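8 February 2025

Dirndale submission, working notes. Carrying on from the January pages.

Spent the morning going back through the exposure draft of the rental standards bill with Barış. The laundry clause has moved again. It was 14(2) in the January version and now sits in Schedule 2, so every cross-reference in our draft is wrong. Barış is fixing those. I've left the old numbers in brackets until he's done.

Survey returns: 745 forms went out to tenants across Dirndale, 313 back. I'd like to say something about the Hidau end of town separately but the forms only ask for postcode, and Hidau shares one with the showgrounds estate. Don't split it. Thư agrees. We report the whole area or nothing.

Coding of question 6 (who pays when a fixed appliance breaks) is finished. Two of us coded the first 100 forms independently and compared. Most disagreements were over "landlord said he'd look into it", which I'd put under refused and Thư had put under pending. Settled on pending. Went back and changed mine.

Things still to chase:

- Written answer from the department on whether "fixture" includes appliances listed in the condition report. Phoned again, left a message.
- Nestside's comments on the draft. They manage a fair share of the rentals here and will be at the hearing whatever we write, so better to have their objections first.
- Giannakopoulos amendment, text only. We've got the speech but the speech and the amendment don't match on the notice period (14 days in one, 21 in the other).
- Printing. The electorate office will do 700 copies of the two-page summary if they get the file by the end of the week.

Thư reworked the summary layout so the laundry section has its own half page. Header now reads "Appliances and who fixes them". I'd cut the sentence calling the current law "unworkable", as we don't show that anywhere. "Unclear" is fair and the survey backs it.

Front loader with the door open:
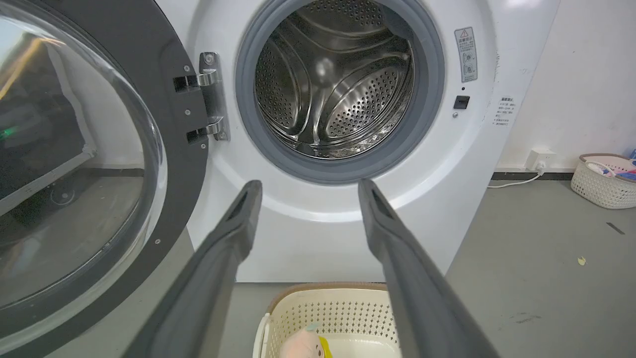
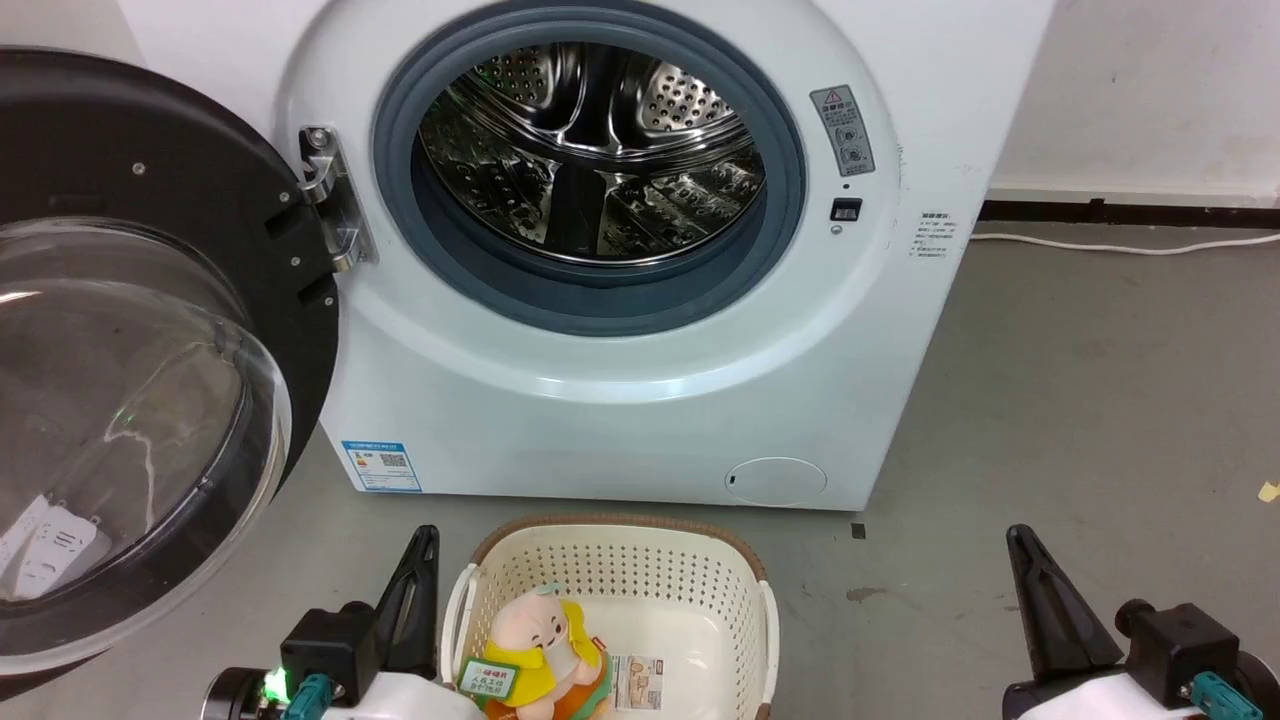 On the hearing itself: we have one speaking slot, ten minutes with questions. Barış will speak, Thư to sit beside him with the tables. Draft opening is too long. He read it aloud and it ran past four minutes before he got to the first recommendation. Suggested he start with recommendation 3 (repair timeframes), because that's where members have been asking questions, and leave the definitions to the written part.

One correction for the file. The January notes say the bill applies to boarding houses from commencement. It doesn't, there's a 12-month transition in clause 31. I've struck it out on the page and initialled it.

Next: rerun the question 6 table with the recoded forms, then send the whole lot to Thư for checking.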